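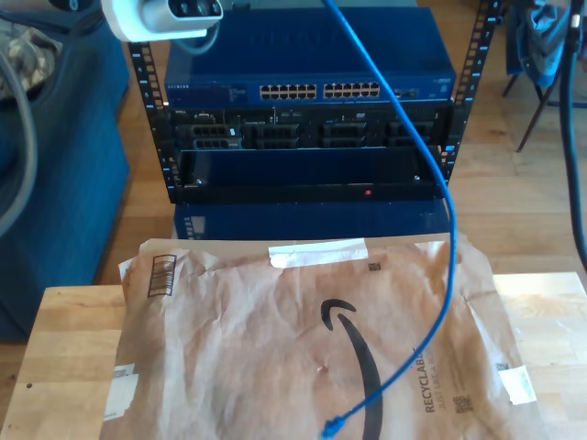
Support > Community > Rundo kits > Cable handling

We use cookies to remember your settings. Accept / Manage

Rundo cable kit: will it pick up an Ethernet plug from a soft surface?

rackrat_17
I have the Rundo kit on 30-day trial. The task is to pick up the free end of a patch cable and plug it into a 1U switch. From a hard mat the pick works. When the plug lies on a paper mailer or anything else that gives, it fails often: 162 good picks out of 232. Firmware is 927. Is this a limit of the gripper or of my setup? I have to decide on the purchase before the trial ends.

Clerance
Mostly setup. The stock pick height assumes a flat, rigid surface. On paper or padding the plug sinks and tilts when the fingertips touch down, and they close on the latch side.

Set the surface type to "soft" in the pick profile, then lower the approach speed. Run the touch-off again after each change of surface. Leave slack in the cable. If it hangs over the switch under its own weight, it pulls the plug round as the fingers close.

The short fingertips in the base kit are poor for this. The long set is sold separately and I would price it in before you decide. Insertion into the upper row of ports is fine with either set. The lower row needs the long ones, at least on my 24-port unit.

cellar_marty
Same problem here in July. I taped the mailer down and it got better. Never tried the soft setting.

Subscribe to the monthly community digest. Unsubscribe at any time.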